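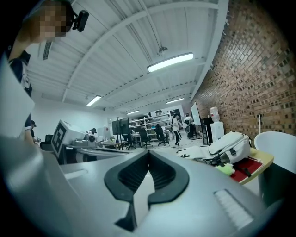

4. Evaluation of the Hameo Kit

4.1 Kit and supplier

Hameo is a hand-held gripper kit sold by Weline for recording manipulation demonstrations without a robot arm. The operator carries the gripper, opens and closes it by hand, and a camera fixed to the tool records what the gripper tip does. The recordings are then converted to tool trajectories and opening widths, and a policy is trained on them and run on an arm fitted with a matching tip. We bought the kit at list price. Weline had no part in the study design and did not see this section before submission.

Our order came with 2 grippers, a charging base, spare pads, a calibration sheet and a one-year licence for the conversion software. The software runs on an ordinary desktop computer and doesn't need a network connection after it has been activated. All results below use the release installed on Aug 17, 2026. An earlier release was used for the pilot in June. The pilot recordings are not included in any of the counts.

We compared the kit with Haugland, the leader-follower rig already in use in our group. Haugland gives direct joint readings and needs no visual tracking, but the operator has to sit at the rig and everything to be handled must be brought within its reach. The question for us was whether the loss in tracking quality with Hameo was small enough to be worth the freedom to record at any table in the room.

4.2 Recording site and procedure

Recording was done in the shared workroom at our Fornthorpe site. The room was left furnished as it is on a working day, and other people went on using it. We made this choice on purpose. A gripper that works only against a plain backdrop is of little use to us, and the supplier's own material says the kit is meant for occupied rooms.

Four operators took part. All had used Haugland before and none had used Hameo. Each was given the printed quick-start guide and as much practice as they wanted on a task outside the test set. They then recorded six tasks in an order drawn separately for each person. The tasks were opening a zipper on a bag, lifting a soft toy, folding a cloth, moving a chair cushion, placing a lid on a box, and returning a cup to a shelf. An episode was started and stopped with the button on the handle, and the operator could discard it straight away if something had been dropped or the wrong object picked up. Episodes discarded in this way were logged but not converted.

After discards we had 162 episodes. Operators were told to move at a comfortable speed and were not told how the tracking worked. They were asked to hold the gripper still for a moment at the start of each episode, as the guide instructs. Compliance with this was poor on the first tasks and better later on.

4.3 Field of view

The camera on the Hameo gripper has a very wide lens. The useful picture is circular, the corners are black, and straight edges such as wall lines and ceiling seams bend strongly towards the rim. The gripper housing takes up the bottom of the view (Figure 4), with the black tip and its two ribbed pads at the centre of the housing. The rest is given over to the room.

Figure 4. View from the camera on the hand-held gripper, with the tip at the bottom and the workroom behind it.

The wide view has a practical benefit. Tracking depends on finding stable points that can be followed from one moment to the next, and a furnished room supplies plenty of them. In Figure 4 the brick wall, the ceiling seams and the light fixtures all fall within the circle, along with a box carrying a black-and-white square marker pattern. In the conversion logs, tracking was seldom lost while a good part of the wall or ceiling stayed in view. It was lost most often when the operator reached down into a container and the inside of the container filled the circle.

It also has costs. Other people in the room are recorded whether or not they are part of the task, and an operator leaning in close takes up a large area near the rim. Faces have to be masked before the recordings can be shared. The conversion software doesn't do this, so we ran a separate pixelation step and checked the output by eye. The checking took more staff time than the recording did. We would count it as part of the cost of the kit for any group that plans to release its data, and we think Weline should say so in the product sheet.

A second cost is resolution at the tip. Since the lens spreads its pixels over the whole room, small parts between the pads are shown with little detail. For the zipper task the pull tab was hard to make out in many episodes, and the trained policy had trouble with it. The cloth and the soft toy gave no such difficulty.

4.4 Handling

Operators filled in a short form after each task. Comments about grip comfort were mostly favourable. The handle was described as easy to hold, and the force needed to close the tip was judged low. The most common complaint was the size of the housing, which hides part of the workspace from a person standing over a table. Several forms mention bending the wrist or leaning to one side to see the pads. This shows up in the trajectories as a tilt just before contact, and the policy copied it on the arm. It did no harm there, although it made the motion slower.

The pads wear. By the end of recording, the pads on one gripper had lost some of their bite on smooth plastic and we replaced them from the spares. Changing a pad is simple and needs only the supplied key. Opening width has to be calibrated again afterwards, a step the quick-start guide leaves out and the full manual covers in an appendix.

Battery life was adequate. Neither gripper ran flat during a session, and both were put back on the charging base over lunch.

4.5 Comparison with Haugland

On lifting, folding and placing, policies trained on Hameo recordings performed close to those trained on Haugland recordings of the same tasks. On the zipper task Haugland was clearly better. We put this down to the lower detail at the tip, though the two rigs also differ in pad shape and we did not separate the effects. For the shelf task there is no fair comparison, as the shelf was outside the reach of Haugland and a lower one had to be used.

Setup favoured Hameo throughout. An operator could pick up a gripper, walk to another table and start the next task without moving any equipment. With Haugland, each change of task meant clearing the bench and checking the camera mounts again. Conversion time went the other way. Haugland data could be used as recorded, while Hameo episodes were left to process overnight, and those with lost tracking had to be cut or dropped by hand.

4.6 Limits of this evaluation

All recording took place in one room, and the operators were already experienced with demonstration equipment. The results may not carry over to rooms with bare walls or low light. We did not test more than one gripper at a time, so nothing can be said here about two-handed use, which Weline offers under a separate licence. Support requests were answered by email and we did not measure response times. The discard log, the operator form and the conversion settings are supplied with the supplementary material, and the masked recordings are available on request to the group at Fornthorpe.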